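Chapter 4
Printers and Printed Output

Learning outcomes

When you have finished this chapter you should be able to:
describe how a page passes from an application to the printer
compare inkjet and laser printing for a given type of work
explain what is meant by resolution, duty cycle and cost per page
choose a suitable way of connecting a printer to one or more computers

4.1 Introduction

Chapter 3 dealt with devices that bring information into a computer system. The present chapter turns to output on paper. Although many organisations have reduced the amount they print, few have stopped altogether. Invoices, delivery notes, labels, certificates and signed agreements are still produced in large numbers, and the choice of printer has a direct effect on running costs and on the time staff spend waiting.

Students should read the chapter alongside the practical sheets for Unit 3. The terms set out in section 4.2 are used without further explanation in the rest of the book. 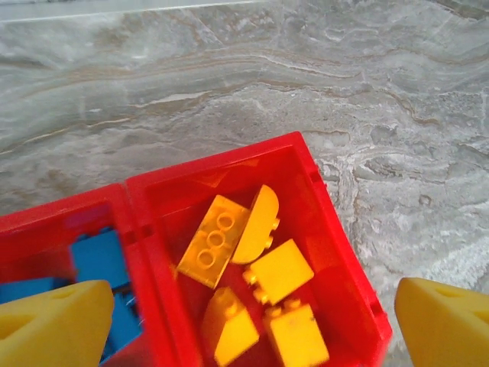 Department of Computing and Office Technology, Vudstead College

The work of a printer begins before any paper moves. When a user selects Print, the application hands the document to a printer driver, a piece of software written for a particular model or family of models. The driver turns the document into instructions that the printer can follow, using a page description language. The instructions are then placed in a queue, known as the spool, and sent to the printer as it becomes ready to receive them. The user may continue with other work in the meantime.

Many faults reported as printer faults arise at this stage. A job may be held in the queue behind another that has failed, or the wrong driver may have been installed, in which case the printer may produce pages of meaningless characters. A technician should therefore examine the queue and the driver before opening the machine.

4.2 Key terms

Resolution. The number of separate dots that a printer can place along one inch of paper, written as dots per inch (dpi). A resolution of 300 dpi is sufficient for ordinary letters. Photographs and fine line drawings usually call for a higher figure.

Print speed. The number of pages produced in one minute (ppm). Published speeds are measured under set conditions and do not always include the time taken to warm up and deliver the first page. Where staff print many short documents, the time to first page may matter more than the speed itself.

Duty cycle. The greatest number of pages that the maker states a printer can produce in a month. Regular use at or near the limit will shorten the life of the machine.

Duplex printing. Printing on both sides of a sheet. In automatic duplex printing the machine turns the paper. In manual duplex printing the user must put the sheets back into the tray.

Consumables. Items that are used up in normal operation, including ink, toner and, in many laser printers, the drum. Paper is normally costed separately.

4.3 A case for discussion

Wimirel is a small lettings agency with nine members of staff in one open office. It owns a single inkjet printer, connected by USB cable to the computer at the front desk. Anyone else who wishes to print must send the file to that desk by email. Most of the work consists of black text, with colour needed only for window cards. The office manager has received quotations from two suppliers, Unow and Nijs. Unow proposes one networked laser printer with a second paper tray. Nijs proposes a mono laser printer for general use and would keep the present inkjet for the window cards.

Consider both proposals as you read the chapter. You will be asked to return to them in the review task, where figures for purchase price, toner yield and monthly volume are supplied. Note in particular which costs fall once and which are repeated, and what would happen in each case if one machine were out of service on a Tuesday morning when new tenancy agreements were due to be signed.

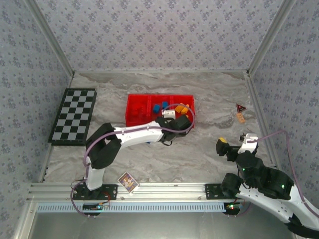
4.4 Inkjet and laser printing compared

An inkjet printer forms the image by forcing very small drops of liquid ink through nozzles in a print head, which travels from side to side as the paper moves beneath it. A laser printer forms the image of a page on a charged drum, to which a dry powder called toner is attracted. The toner is transferred to the paper and fixed by heat and pressure.

The two methods differ in purchase price, in cost per page and in the materials on which they print well. Each is examined in turn, beginning with the inkjet.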